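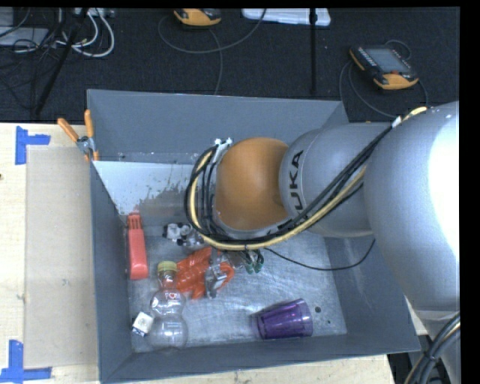

KUKA arm over the picking bin, mixed objects on the floor of the bin.

Posted in May, 16:10
By: Angelovski, Vamness list

> Did you get anywhere with the clear objects? Our Nalex runs lose most of
> their grasps on bottles and cups, and I can't tell if it's depth or the
> ranking step.

Mostly depth, as far as we can see. We ran 687 attempts with the bin as it is now: bottle, purple cup, the orange tangled thing and a few small pieces. Of the first 300, 23 failures were on the see-through items, nearly all from holes in the depth map. Filling those from the colour image before ranking brought the failures down, but it added some 50 milliseconds per grasp.

The cup is still the worst when it lies on its side — the filled surface comes out too flat and the gripper closes high. The walls are another matter. Anything close to them gets a low score and is left until last.

I'll put the Griltow config on the share tonight. Could you rerun yours with filling on and ranking unchanged?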